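3.2 Looking after the hand-held grippers

I'll admit this is the section I wanted to write first. Most papers on hand-held capture give the hardware a paragraph and move on, and when Shona Cartwright and I set up our own pair in Welville we lost a good part of October to things that would fit on an index card. So I'm going to go through how we keep one Rekerix kit running, in the order we do it, and you can skip to 3.3 if you only want the numbers.

The kit is a pair of grippers, one per hand, a small unit worn on a chest harness, and the cables between them. Each gripper carries a cube printed with fiducial markers, and we get the pose of the hand from those. Everything downstream leans on that cube being where the software thinks it is. If the cube has shifted on its mount by even a little, the recordings still look fine when you play them back, and then the arm in the Tretville cell reaches past the cup every single time. Ask me how I know!

We check the cubes before anything else. With the power off, hold the gripper by its body and try to twist the cube with your other hand. It shouldn't move at all. Ours worked loose twice in the first month, both times on the left, and Angus Sheehan (who has far more patience with tiny screws than I do) ended up cleaning out the threads and putting in a drop of medium thread lock. We let that sit overnight. After any work on the mount we redo the cube-to-tip calibration from scratch, even when the old values look close enough to keep. It takes 4 minutes per gripper and I have regretted skipping it.

Next come the marker faces. Skin oil is the big enemy - people pick the gripper up by the cube because it's the handiest thing to grab. A dry microfiber cloth is enough most days. We tried alcohol wipes early on and they took the edge off the black print on one face, so that cube is now a spare and we don't use wipes anymore. If a face is scratched through the pattern we reprint the whole cube and recalibrate, as above.

The finger pads wear faster than I expected. We swap them every 400 grasps on rough objects and stretch it a fair bit on smooth ones. A worn pad doesn't drop things right away. What you see first is the operator squeezing harder to make up for it, and that goes straight into the opening-width signal and teaches the policy to squeeze harder too. We now log pad changes in the same file as the sessions, so anyone can line the two up later. Over the whole study we kept 1466 demonstrations, and every one of them can be traced back to a set of pads.

Cables are the dull part, so of course they cause most of the trouble. The operator has to be able to bring both hands out in front at chest height without feeling a tug from the harness. We do this as a last check before recording (Figure 2), and we do it slowly, watching the width readings for dropouts as the arms go out and come back in.
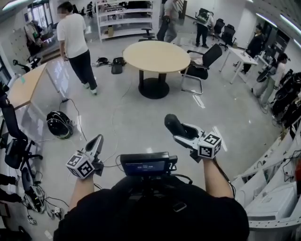

Vol. 4, p. 2

Figure 2. Arms-out check with a gripper in each hand and the chest unit on its harness. Thin black cables run from the unit toward the grippers.

If a reading drops out during the check, we swap the cable first and ask questions later. Bending it until the signal comes back just gets you through the morning. Bad cables get a knot tied in them so they can't sneak back into the drawer, and Shona opens them up when she has a batch. Nearly all of the breaks she has found were right at the connector, and a loop of slack taped to the harness strap has cut them down a lot.

One more thing on the harness itself. We tighten it with the operator standing up and breathing out, then have them sit down and stand again. If the chest unit has tipped forward, we take up the lower straps and leave the shoulders alone. Our colleagues at Tomoana do it the other way around and seem happy, so treat this as our habit more than a rule. Strap positions for each operator are written down next to the calibration values, and we load both at the start of a session.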